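Stop Buying Paper Towels For Everything

OK quick one because I have 14 tabs open and a deadline. I think paper towels are a bad habit and most kitchens would be fine with a roll kept under the sink for the truly gross stuff. Bacon grease. Cat things. Thats it.

I used to be bad. A roll every few days, sometimes quicker. Spilled water - paper towel. Wet hands - paper towel. Then my neighbor Bohumila Vaněk handed me a stack of old cloths she was clearing out and told me to try them until June. Never went back.

People say cloths are dirty. Sure, if you leave one balled up in the sink for a week. Hang it up. Wash it hot. Same as you do with underwear, and I don't see anyone buying that on a roll.

People also say it's more laundry. A bit, yes. A handful of cloths goes in with the towels you were washing anyway. My brother in law Wiremu Ruawai did the math on his receipts and got to $118 a year on paper. For wiping up water!

And folding. I get the most pushback on folding, which is silly. You don't have to fold them. Mine go in a drawer in a heap.

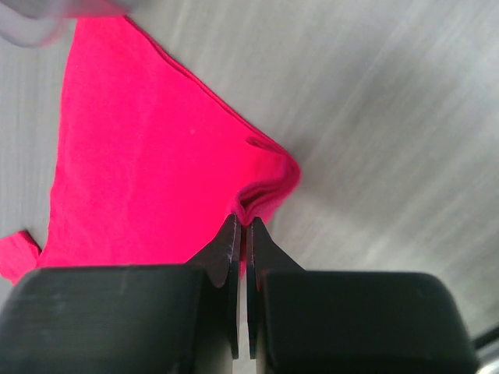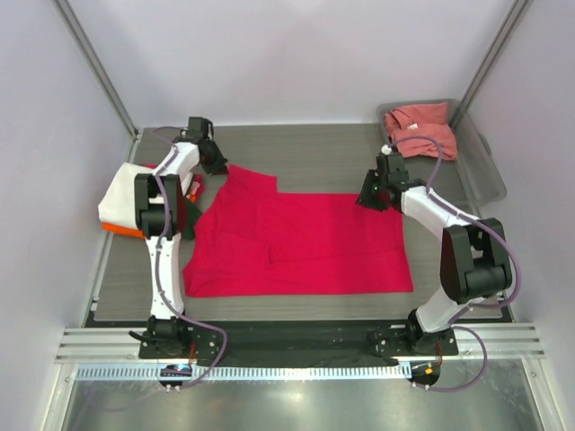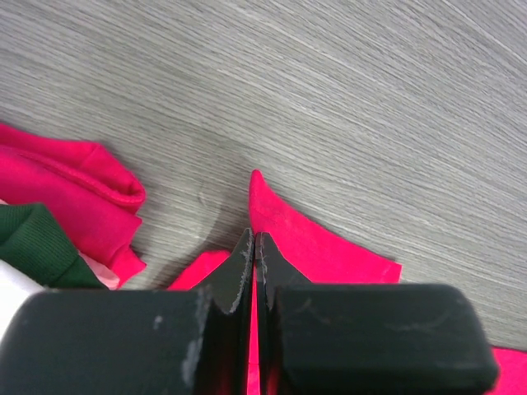
What I would say is buy cheap and buy a strong color, so they never get mixed up with the good linen. Skip the fancy sets. Kikik wants $80 for theirs and they smear, I tried them at a freinds house. Old T-shirts cut up work better on glass anyway.

Start with the spills. Leave the roll somewhere annoying to reach, top shelf, garage, wherever. See how often you go and get it.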